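¿Cómo se compara una mano de robot con otra?

Para coger un vaso, tú usas cinco dedos y casi no lo piensas. Muchos robots tienen en su lugar una pinza. La pinza se abre, se cierra y aprieta con la fuerza que le ordena un programa.

En Wukano prueban pinzas antes de montarlas en un robot de verdad. Primero lo hacen en un ordenador, dentro de una cocina simulada que se llama Perport. Allí un vaso puede caerse muchas veces y no hay que barrer nada.

Nimal Gunawardena prepara las pruebas. Compara dos programas de control, Zukar y Zupan. Cada uno hace 300 intentos con los mismos objetos y 15 segundos de tiempo por intento. Si el objeto se cae o el brazo choca con el estante, el intento no vale.

En la cocina de Perport, el brazo trabaja junto a la encimera y el estante:

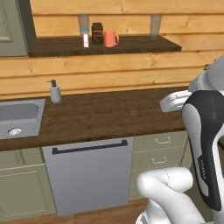
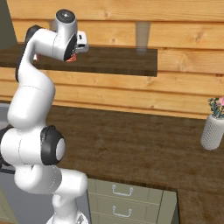 En la segunda imagen, la pinza sujeta un objeto de color rojo anaranjado.

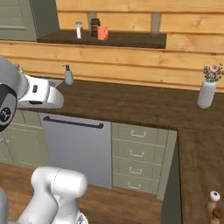 Cuando terminan los intentos, el ordenador guarda los resultados en una tabla. Nimal mira cuántas veces acertó cada programa y también cuánto tardó. Un programa rápido que tira las tazas no sirve para una cocina.

Después llega la prueba con un brazo real, que es más lenta. Los objetos de verdad resbalan y pesan, y a veces la pinza falla donde antes acertaba. Entonces Nimal cambia el programa y vuelve a empezar en el ordenador.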